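**Budget for a second arm - spend it all on the arm, or keep some back?**

**Marjorie Tapley**
Hello all, hoping for some friendly advice before August, when our makerspace has to put its order in. We've been getting on ever so well with one arm doing block stacking, and now there's money for a second - but only just. The Requena quote takes nearly everything, and the Zesturis one is a good bit cheaper (smaller reach, mind you) and would leave us enough for spare fingertips and a decent lamp. Which way would you go?

**Telmo Casado**
Lovely problem to have, Marjorie! I'd go Requena without a second thought. You buy the arm once, and you can always scrape together lamp money later on.

**Pravesh Baloyi**
Sorry Telmo, I can't agree. We spent the lot on ours and then waited 11 weeks for one set of fingertips, with the thing sat there doing nothing. I'd hold back 20 per cent, and more if you're letting beginners loose on it.

**Telmo Casado**
Fair enough, though 20 seems steep to me. I'd say 10 and a kind word with the supplier! What are you picking up, Marjorie, and does it really need the longer reach?

**Marjorie Tapley**
Just wooden blocks on a pale tabletop, nothing heavy - long ones laid over smaller bits, that sort of thing. I do like the idea of more room to spread out, but perhaps I'm being greedy.
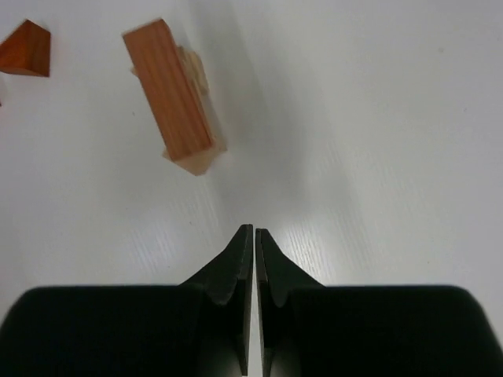
**Ainhoa Carrasco**
I'm with Pravesh on this one, and I'd ask both firms what a set of fingertips costs and how long they take to arrive before you sign anything.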